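Dear Mostafa,

Thank you for your patience with this one. I meant to send it Thursday, but the winter coat sorting ran later than any of us guessed, and I wanted to have the whole story for you before I sat down to write.

As you know, the Kushwaha Clothing Share set out in August to get 300 warm jackets folded, labeled and ready for families before the cold comes. We are at 240 now, and I am so pleased with that number! Most came in through the Akeck drop-off point, with a smaller batch from the Urkine apartments (they were very generous with children's sizes, bless them).

Fleece is still the fussy part. Puffy coats more or less squash into a box, but a fleece wants to be laid out on a bed, smoothed, and folded with the zipper to the inside, or it springs open again the minute you turn around. We have settled on doing them one at a time on the mattress in the small bedroom, next to the clothes rack, so that the long coats can stay on hangers until their turn. 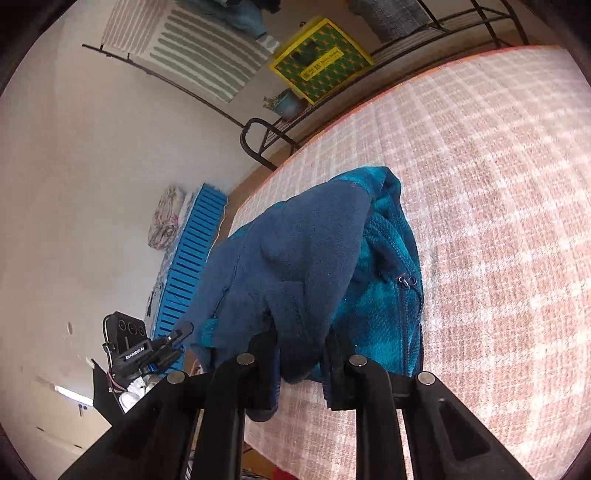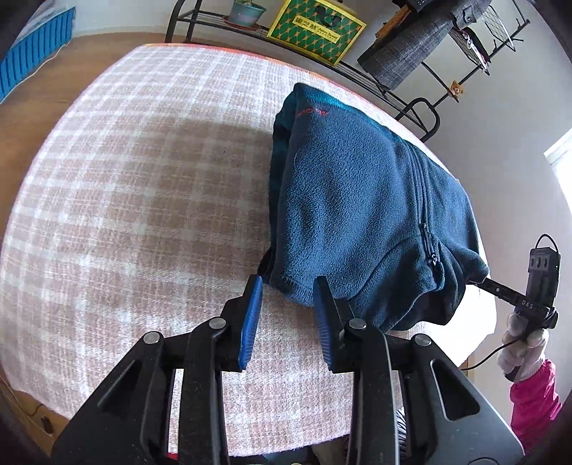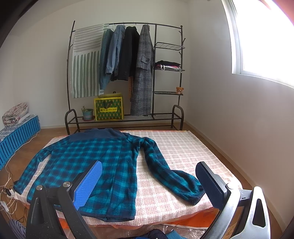 Jackets on the checked bed in the small bedroom.

The grant has gone mostly to garment boxes and hangers. We bought 10 of the large boxes and have filled 8, and I would like your blessing to move what is left of the hanger money over to laundry costs, as quite a few pieces came to us needing a wash.

Next month we hope to finish the remaining jackets and start on scarves, which are piling up faster than I had planned for. I will send the receipts separately, once I have found the one from Skaltum.

With warm thanks,
Archana Chaudhary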